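## 3. Data collection

All demonstrations were recorded in simulation. Vimala Iyer and Refugio Cisneros drove the arm by teleoperation, and Irena Żak wrote the reset script that places the objects at the start of each episode. The kitchen layout comes from the Achari scene set, with the countertop texture left at its default.

We collected 200 episodes of a single instruction, "put the croissant in the pot." Object positions were sampled again before every episode. The basket and the cutting board are distractors and never serve as targets. Actions were logged at 15 Hz as end-effector deltas plus one gripper value, together with the RGB image from a fixed camera above the counter. Images were padded top and bottom to make them square - the policy network expects that input shape.
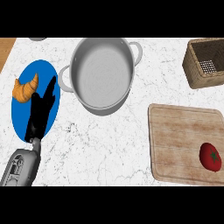
Episodes were checked by replaying the logged actions from the saved initial state. An episode was kept if the replay ended with the croissant inside the pot and the gripper open. By this rule 197 episodes were kept. The other three diverged at the grasp, where small differences in contact moved the pastry out of reach. We did not re-record them.

### 3.1 Operator differences

Iyer approached from the side and closed late. Cisneros came down from higher and paused before closing, so his episodes contain more near-zero actions. We trimmed any pause longer than 5 frames. A first policy trained on untrimmed data tended to stop over the plate and stay there - see Section 5.

### 3.2 Storage

Episodes are stored one per file on the Skudus server, with the random seed in the header. The split into training and validation sets was made by seed. Vasanthi Marar's loader reads the files directly, and the padding is applied at load time, so the stored images keep their original shape.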